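4. The open day

4.1 Setting and visitors

The demonstration took place on a Saturday in October, in the main hall of the Grernden site. Visitors were let in by time slot, and each slot lasted 40 minutes. Ramil Gatchalian introduced the task and Hakim Lubis kept the session notes. We had chosen box folding for the day as it needs no explanation: most people have put a cardboard box together at home and know where it goes wrong.

The two-armed system worked at a table covered partly in green and partly in white (Figure 3). Markings in yellow on the green part gave staff a fixed reference when they set out the work. Visitors were free to ask for a run to be stopped or repeated.

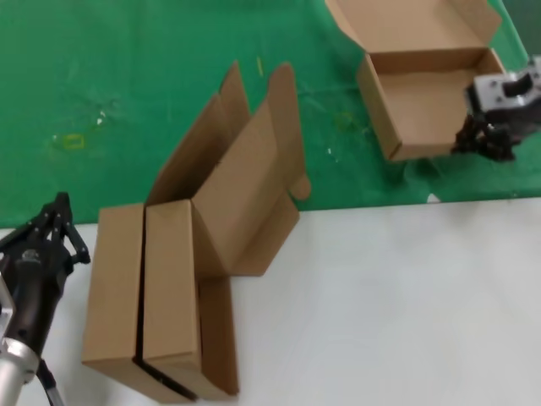 Figure 3. Box folding at the demonstration table. A partly folded box stands between the grippers, with an open box on the green surface behind it.

Questions during the runs were mostly practical. People wanted to know how the system chose which flap to move first, and what it would do with a box of another size. Several asked to feel the cardboard, and we began handing round a spare blank after the second slot. The Totow planner used on the day carries no model of how stiff the board is, and staff said so when asked. Its training set held 3346 folding attempts, of which 1241 were recorded with the same type of box.

4.2 The hall as seen from the table

Earlier work by our group (the Skiltitz trials) was carried out behind a screen, with a plain background. At Grernden we left the hall open. Other robots stood beyond the table, among them white humanoids along the back wall, and there were posters, shelving and boxes in the same part of the room. Figure 4 gives the view past one gripper. We kept this background in the recordings and did not mask it before analysis.
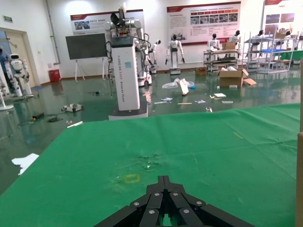
Figure 4. View across the green cloth towards the hall, with the gripper in the foreground.

4.3 Feedback

Visitors were asked to fill in a short form on leaving. We received 90 completed forms. The most common remark was that the folding was slower than expected, and the next was that the pauses between movements were hard to read. Some took a pause for a fault. Gatchalian had started to announce the pauses aloud by the afternoon, and the later forms mention them less often, though the visitors were different and we draw no firm finding from this. The wording of the form follows Quách, with one question on noise added by us.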